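Wanted: people who don't believe the label

The Ellon household products panel is looking for new participants in the Alvarado area, starting in September.

Let me say up front that I'm tired of product testing as it is usually done. A company mails out a free sample, asks whether you were "satisfied" or "very satisfied," and prints the answer on the box. We have been sent plenty of reports like that. I don't trust them, and I'd like to hear from people who wouldn't either.

What we do is dull by comparison. You use a thing at home the way you would use it anyway, and you write down what happened. If a cleaner leaves streaks, say so. If it works no better than dish soap, say that too. We have no interest in your being nice. 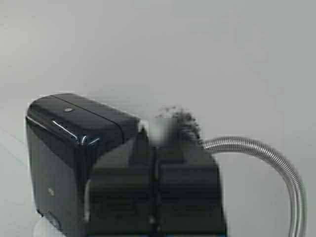 What you would be doing

Each participant gets 4 products over 17 weeks, in plain packaging with the brand names removed. You keep a short diary, on paper or online. One of the products may be something you could buy for a dollar, relabeled. We won't tell you which, or whether there is one.

You don't need a science background. You do need to be able to read instructions, follow them once, and then admit it when you stopped following them. Most people stop. Makers hate hearing it, and it's the most useful thing in the diaries.

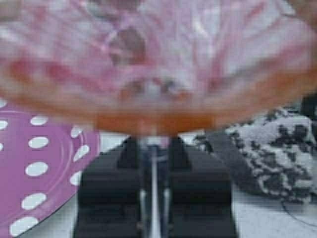
Posted by Corina Hauser, panel coordinator
August 2018

I should mention Rirkodix, a descaler that came to us with a claim of 2,000 happy customers. We asked how they were counted. We were told they were people who hadn't sent it back. Our own testers had a good deal more to say, some of it in capital letters, and the maker has not called us again.

That's the sort of result I want more of. I don't mean bad reviews for their own sake. A few products have done what they promised, and we reported that just as flatly.

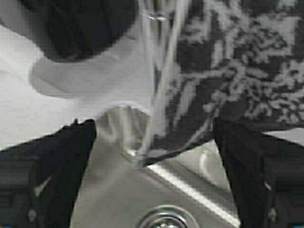 The diaries are read by Dayana Lozano, who did claims checking at Grotine before she came here. She may call you if an entry is vague. "Worked great" is vague. Expect the phone to ring.

Who should apply: adults who live within driving distance of Alvarado, do their own housework, and can stay for the whole run. Renters are welcome. Please don't apply if you or anyone in your home works in sales or advertising for a household brand.

Pay is $300, sent when your last diary comes in. There is no bonus for finishing early and no prize drawing. I think prize drawings are a way of not paying people.
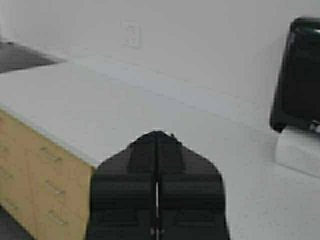

Do the companies see my name?
They get the diary text with names and addresses taken out. If you write something only your sister would say, your sister may still recognize it.

To apply, send us a letter or an email of a page or less about something you bought for the house that didn't do what it claimed. Tell us what you expected, what you got, and whether you complained. Leave out the résumé. Address it to Corina Hauser at the Ellon office in Alvarado, and include a daytime phone number.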